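Numel Handheld Gripper Pair: Setup and Care

Print this page | E-mail this page

The Numel pair is a set of two handheld grippers, left and right, for recording two-handed work at a table. You hold one in each hand, do the job you want the robot to learn, and the jaw positions go down the cable to the logger. We've had a pair at bay four since May and it has become the piece of equipment people ask for first. This page covers how the bay is set up, what to look at before a session, and the handful of repairs you can do yourself.

What comes in the case

Two gripper bodies, two coiled cables, two spare sets of jaw pads, the alignment card, a 2 mm hex key and the Odero logger box with its power supply. The perforated plates on top of the grippers stay mounted. Please don't take them off to fit the bodies back in the case! The foam has been cut to take them, and every time a plate comes off it has to be aligned again from scratch.

Left and right are not interchangeable. The letter is stamped inside the trigger guard, and the logger will complain if you plug them in crossed, but it only complains in the log file, so check with your eyes as well.

Setting up the table

Start with the rails. The table should sit square inside them and shouldn't touch them anywhere, because a knock on the table that travels into the frame will show up in every recording you make that day. Push down on each corner in turn. If it rocks, the foot adjusters are the black knobs underneath and a quarter turn is usually plenty.

Next comes the white sheet. For fabric work we cover the tabletop almost completely, so that the cloth is always seen against the same plain background. Smooth it outward from the middle. Sheets pick up gray smudges from the gripper bodies after a while, and a smudged sheet should be swapped before a new batch and never in the middle of one.

Then run the cables. The left one goes off to the left and the right one to the right, down past the table edges and along the carpet to the logger. Leave enough slack that you can bring both hands to the far edge of the cloth without feeling a pull at the wrist. The coiled section is wonderful for this (the old straight leads were a misery), but it does like to catch on a table corner, and a caught coil gives you a jerk that looks exactly like a bad grasp in the data.

Checking the jaws

Do this at the start of every session. It takes a couple of minutes and it has saved us whole afternoons.

Close each gripper fully and look at the pads from the side. They should meet flat along their whole length. If there's a wedge of daylight at the tip, the pads are worn or one has been seated crooked. Open and close ten times at a normal speed and feel for grit in the trigger. Then watch the logger readout: fully closed should read zero and fully open should read 1414, give or take a count or two. A reading that creeps upward each time you close is nearly always lint behind the pad.

The facing check comes next, done over the actual cloth. Bring both grippers down near the front edge with the jaws pointing in at each other and hold them there while the logger settles. What you want is both tips at the same height above the fabric, wrists relaxed, neither plate leaning hard over toward the other. Hold it for a slow breath or two. If your elbows are up by your ears, the table is too high for you, so drop it a notch and start over.
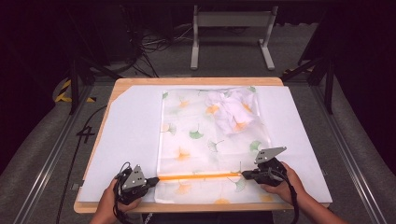
Raphaël Leblanc writes that he always runs the facing check twice, once with the fabric spread out and again after a fold, and that the second pass is the one that catches a sticky trigger. He'd also like it said that sheer cloth is far less forgiving than canvas: a pad that is only slightly worn will hold canvas all day and let a thin fabric slide right out.

We've taken that on board, and the second pass is now part of the routine for anything sheer. It suits the Numel pair very well, because the readout keeps its zero between passes and you don't have to restart the logger.

Changing the pads

Pads last us 2000 closures on thin fabric and a good deal longer on anything sturdy. The logger keeps the count under Service, Pads. To change them:

Unplug the gripper at the logger end.
Back out the small screw behind each pad with the hex key. Don't remove it fully.
Slide the old pad forward and off.
Wipe the seat with a dry cloth. No solvent, it softens the liner.
Slide the new pad on until it clicks, then snug the screw.
Plug in, close fully, and press Zero.

Always change both pads on a gripper together. Changing both grippers at once is nicer still, as the two hands then feel the same.

Cables and plates

The cable is the part that wears first where it leaves the body. Bend it gently there while watching the readout. If the number flickers, tag the cable and take the spare. Gaurav Bajpai has a box of replacement plugs and can refit one in 14 minutes, so please don't throw a cable away because of a bad end.

Plates need very little. Wipe off fingerprints, check that both mounting screws are tight, and look along the edge for a bend. A plate that has been dropped should be laid on the alignment card before it's trusted again. If it rocks on the card, replace it. We tried straightening one and the recordings from it were no good at all.

Using the pair with other gear

The pair works with the Odero logger as supplied. It also talks to the Gosling rail controller, which is lovely if you want a single start button for everything in the bay, though you'll need firmware 2 or later on the Gosling side. The Skorkora adapter fits too, but it blocks the service port, so take it off before you try to read the pad count.

After a session

Open both jaws fully so that the springs rest. Coil the cables loosely along the way they want to go and never around the gripper body. Brush the lint out of the triggers, fold the cloth off the table, and leave the white sheet where it is unless it's due for a change. Note the closure count on the bay card along with anything that felt off, even if it cleared up by itself.

Spare pads and sheets are in the second drawer. If you take the last set, put the empty bag on the bench so it gets reordered.

Page last checked 2024-06-23

Print this page | E-mail this page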